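Visit notes: Larkholm block workshop, open day, 2026-08-09

Larkholm makes play blocks for nurseries and opened its finishing hall to visitors. Ingegerd Granström led our group. Each block is measured on two axes, and anything outside tolerance goes back to the sanding line. The hall handles 800 blocks per shift, packed in boxes of 50.

Color is applied in a side room. The Ovari range has 13 shades. Samples are checked under a fixed lamp against a painted reference card, and the card is replaced every April. Corners are rounded before painting, which reduces chipping.

The last stop was the stacking tables, which have a pale matte top. Blocks are stacked by color there, for instance green on black on red.

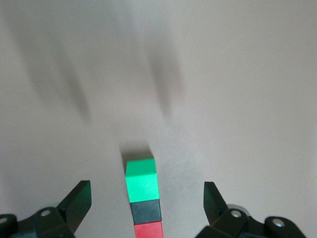

Granström said the older Dalen size is still made to order. Minimum quantity is 106 blocks. Parking is on the Skodley side of the building, and the shop takes cards only.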